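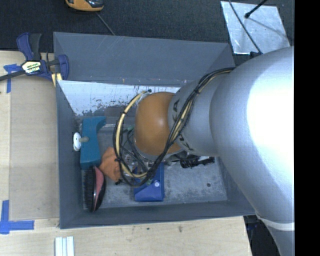

The cell rules at Trerkon run to 60 pages, and I have read them so you don't have to. Six of those pages cover footwear. Cable slack gets one sentence: "Cables shall be managed appropriately." Managed by whom? Appropriate to what, a picnic?

Slack is what snags. A loop that behaves nicely over a table may catch on the first bin wall it meets. I'd trade all six shoe pages for one line giving the largest loop allowed at the wrist, in inches, with a drawing.

Same goes for bins. If a bin is clamped, write down where the clamp goes and mark the table with tape, so the Sunday shift puts it back in the same spot. Marloes Hendriks proposed this in May and was told it was "too detailed for a standard." The shoe section specifies lace length.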